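Tuesday, March 5, 2024
Office of Investor Relations, Baptista Holdings

Speaker notes: annual shareholder briefing

Good morning, and welcome. Before we begin, please note that remarks on future results are subject to the risks set out in the printed report.

Shares of Baptista closed the year at $91, against $153 at the prior peak. The board regards the decline as a result of higher borrowing costs and the delayed sale of the Mollilton unit. That sale closed in September.
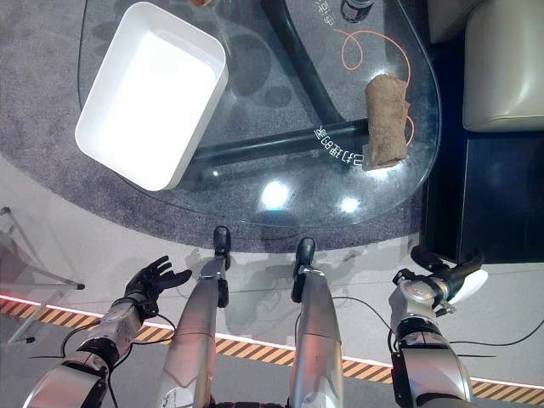
Glass-topped table with white tray and folded brown towel.

Pause for slide change. The Mavitz division ended the year with 2,252 employees and 16 sites. Revenue was flat. Management expects modest growth once the Lostusow plant reaches full output, and no new debt will be issued for that purpose.

The dividend remains unchanged. The share repurchase plan stays on hold until the second quarter, when the board will review it again.

Questions on executive pay should be held for the second session. Proceed to the vote.

Contact: Baptista Investor Relations | © 2024 Baptista Holdings | Back to top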